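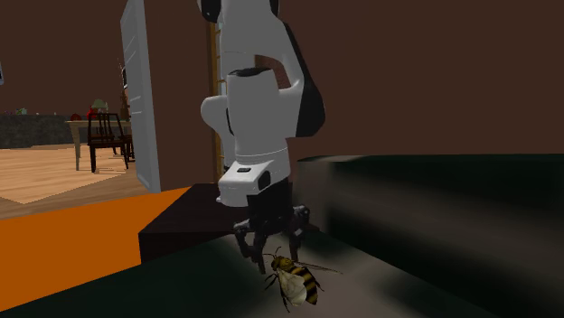

4. The simulated grasping task

4.1 How the task came about

By April the club had outgrown its cubes and cylinders. Our members, who are between thirteen and seventeen and meet after lessons at the Mendlow school in Sestport, had spent the autumn and winter picking up tidy shapes from tidy tables, and most of them could do it with their eyes half shut. We asked them what they would like to pick up next, expecting to hear about mugs and tennis balls, and the answer that won the show of hands (by a good margin, it must be said) was a bee. One group had been reading about pollinators in biology, and the idea had clearly travelled along the corridor with them. We were a little doubtful at first, as a real bee is far too small for the hand we model, but the pupils pointed out quite rightly that in simulation a bee can be as big as one likes. So the insects used in the Clevov task set are very large indeed, and we are fond of them.

There turned out to be good teaching reasons for the choice as well. A cube has six faces and any opposite pair of them will do for a grasp. A bee has a rounded, furry-looking thorax, a tapering abdomen, legs that splay outwards, and wings and antennae which are very thin and which the pupils were most anxious not to squash. It makes a person think about where a hand ought to go, and that was the lesson we had been trying to teach all year with rather less success.

4.2 Rooms and starting positions

Each trial takes place in a furnished room of a simulated house. We could have used a bare floor throughout, and for the early practice runs we did, but the pupils found the rooms much more fun to work in, and a seat cushion next to a tall backrest poses a problem that a bare floor does not. The arm has to come down from above, the fingers have to open without fouling the upholstery, and the camera view may be half taken up by the sofa. Several teams lost a whole session to the backrest before they thought of turning the wrist first.

The honeybee and the bumblebee were handled as separate objects, with their own grasp files. The honeybee is the longer and slimmer of the two in our models, and its wings need more care. For the sofa trials it begins standing on its legs on the seat, and the team may choose any approach it likes so long as the first touch is made by a fingertip. Touching the cushion is allowed. Moving the insect by pushing it with the housing of the hand is not, although we were lenient about this in the first fortnight, when everybody did it.

4.3 What counts as a hold

We went back and forth over this for longer than we had meant to. A younger team felt that a bee lifted clear of the surface was a bee held, whichever way up it happened to be, while the older pupils wanted the grip to be one that a careful person might use. The rule we settled on asks for fingertips on at least two sides of the body, with no finger closed across the head. An upright hold such as the one in Figure 6 was much admired, and a number of teams took it as their model when they came to write their own finger positions. 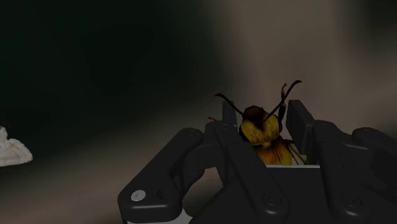
Figure 6. Bumblebee model held upright between the fingers of the simulated gripper.

The antennae caused a good deal of discussion. In our collision model they are left out altogether, so a finger may pass straight through one without any penalty, and a pupil spotted this within minutes of being shown the file. We kept the simplification, as the school computers were already working hard, but we asked teams to note in their logbooks whenever they saw it happen. Those notes have been lovely to read. They also showed us that the pupils were watching the replays far more closely than they had ever watched the cubes.

4.4 Trials and record keeping

In all, 31 pupils took part, and between them they logged 648 trials over the term. Each team was allowed up to 200, a limit we set so that the keener ones did not keep the machines to themselves. A trial was entered by hand in the logbook, with the insect, the room, the starting position, the finger positions tried and a sentence or two in the pupil's own words on what went wrong or right. The simulator keeps its own record too, and where the two disagreed we sat down with the team and played the run back together.

The last entries were made on June 30, 2021, after which the files were copied to the Gündoğdu archive along with the scanned logbooks. We have left the spelling in the logbooks as we found it. The scoring of the written comments is described in Section 5.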